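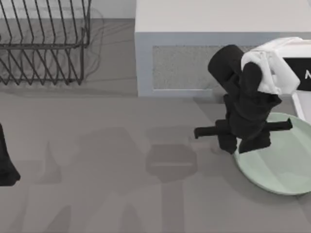

Aitana Llorente wants to know why a whole lecture is being spent on a run in which nothing broke. The plate was fine, she points out, the arms were fine, and the simulator was restarted before anyone's coffee got cold. Where is the failure?

It's a fair question and I'd like you to keep it in your head for the next hour, since most of the failures you'll be paid to find look exactly like that.

Notes for Unit 6: Faults that report success

The case is the plate-to-rack task from the Trerkberg exercises. Two arms, one plate, one dish rack. The right arm picks up the plate, the left arm takes it, the plate goes in the rack. You ran a version of it in March and many of you complained that it was too easy. You were right, and your scores were wonderful, and the scores were wrong.

What the log said

Out of 100 runs, every one ended with the status "complete." The success check fired each time, the arms went home, and the summary page turned a cheerful green. Mathias Ammann, who was grading, did what graders are not usually given time to do and watched the runs. In 30 of them the plate never left the counter.

So we have a robot that closes its fingers beside a plate, lifts a handful of air, passes the air politely to its colleague, and files the air in a dish rack. Then it reports a job well done. Some of you will have worked with people like this.

What was wrong

Three separate things, and none of them would have done it alone.

First, the grasp check. It looked at whether the gripper had been told to close. It did not look at how far the fingers got. A gripper holding a plate stops early because there's a plate in the way. A gripper holding nothing goes all the way shut. The number was sitting in the state vector the whole time, and the check never read it.

Second, the plate pose. The planner asked for the plate's position once, at the start of the run. If a finger came down on the rim and nudged the plate, the planner went on believing in the old position. A shallow plate on a flat counter doesn't need much of a nudge. 3 cm was enough to miss the grasp completely.

Third, the success check, my favorite. It tested whether the left gripper had opened inside a box drawn around the rack. The plate was not mentioned. Whoever wrote it assumed that if the gripper got to the rack, it must have brought something. I know who wrote it. I have spoken to myself severely.

Why it stayed hidden

The early tests used one fixed starting pose for the plate, and from that pose the grasp works. We had 500 clean runs on file from it, which felt like a great deal of evidence and was really one piece of evidence filed 500 times. The trouble started when the start pose was randomized, and by then people trusted the green page.

Write this next part down. A success check is a sensor. It can be miscalibrated or pointed at the wrong thing, like any other sensor, and it should be tested the same way: by showing it something you know is a failure and seeing whether it says so. Delete the plate. Run the task. If it passes, you have learned something about your check and nothing about your robot.

The safety part

Back to Aitana's question. In simulation, a false "complete" costs you some embarrassment. Suppose the same code goes onto the real cell at Ollstead, where "complete" is the signal that unlocks the next step and the left arm starts its return sweep on the assumption that the counter is clear. It is not clear. There's a plate on it, and it's ceramic, and the arm is not going slowly.

It gets worse if a person is allowed to reach in after "complete" appears. A status message must never stand in for a guard, an interlock, or a proper stop. If your safety case contains the words "the software will know," cross them out and start the paragraph again.

The fix

Check finger width after closing and again after lifting. Re-read the plate pose just before the final descent. Define success by where the plate is, with both grippers open and clear of it, and hold that condition for a full second so that a plate on its way to the floor doesn't count as delivered. With those changes the honest success rate on the randomized starts came out well below what we had been bragging about. That is your new baseline. Please stop asking for the old one back.

For next time

Read the Trevaskis incident summary, both pages. Then take your own March submission and find one input that makes it lie. Hand in the input, the log, and up to one page on which line of code believed something it hadn't checked. "The simulator is buggy" will be accepted only with proof. Asesis licenses expire at the end of the unit, so export your logs before then.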